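To: gripper-trials list
From: Idura Handling Laboratory, Trials Office
Date: 2022-10-25
Subject: Re: Liltik and Dafis fingers on wrapped goods, request for interim position

Dear list members,

The laboratory has received the enquiry reproduced below and replies to the whole list, as two other partner sites have put similar points to us.

> We are preparing our order for the second stage and must state which
> fingers we require. The June note recommended the Dafis pair for boxed
> goods but was silent on items in thin film. Could Idura say
> (a) whether the Liltik pair has been tried on such items,
> (b) whether the wrist camera was left in the same position for both, and
> (c) whether the Udard controller needs different settings?
> Our purchasing deadline falls before the next list summary.

On point (a), both pairs have now been tried on wrapped items. The set has 2,383 logged attempts, divided between the two pairs, and covers toothbrushes, combs and small spoons. Attempts in which the arm was stopped by hand are kept in the log but are left out of the comparison.

The Liltik pair took up the wrapped items more often at the first attempt. The Dafis pair tended to close on the loose end of the film, and the item then turned or slid as the arm rose. With unwrapped items we found no difference that we would wish to defend. Sites handling only boxed goods may continue to rely on the June note.

The toothbrushes gave the most trouble of the three. The film is clear and throws back small points of light, and its end does not always coincide with the end of the brush. The grasp point proposed by the software was therefore sometimes placed on empty wrapping. Partners whose goods are packed in this manner should allow time for marking up their own pictures. 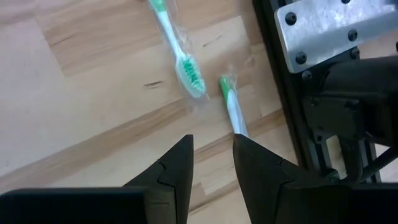

Wrist camera view, toothbrush trials: two wrapped brushes on the table, fingers open.

On point (b), the camera was not moved between the two pairs. It was set so that both finger tips remain in view when open, and this should be checked again whenever fingers are changed. Bright reflections from metal parts near the wrist can upset automatic exposure. We fixed the exposure by hand for the whole comparison and advise other sites to do the same.

On point (c), the Udard controller was run with the same closing speed throughout. The only setting changed was the pause between closing and lifting, which was raised to 300 milliseconds for wrapped items. With the shorter pause of 120 milliseconds the arm began to lift before the film had settled, and the results for both pairs were poorer. The setting is held in the task file and does not require new firmware.

Our interim position is that sites working with film-wrapped goods should order the Liltik pair, and that sites with mixed goods should order one of each. Changing the fingers takes roughly 2 minutes with the supplied key, after which the zero position must be taken again.

Wear has not been assessed. The pads on both pairs were new at the start of the trials, and a statement on their working life will be issued separately.

The log and the task files are available to partner sites on request to this address. Please quote the subject line above.

Trials Office
Idura Handling Laboratory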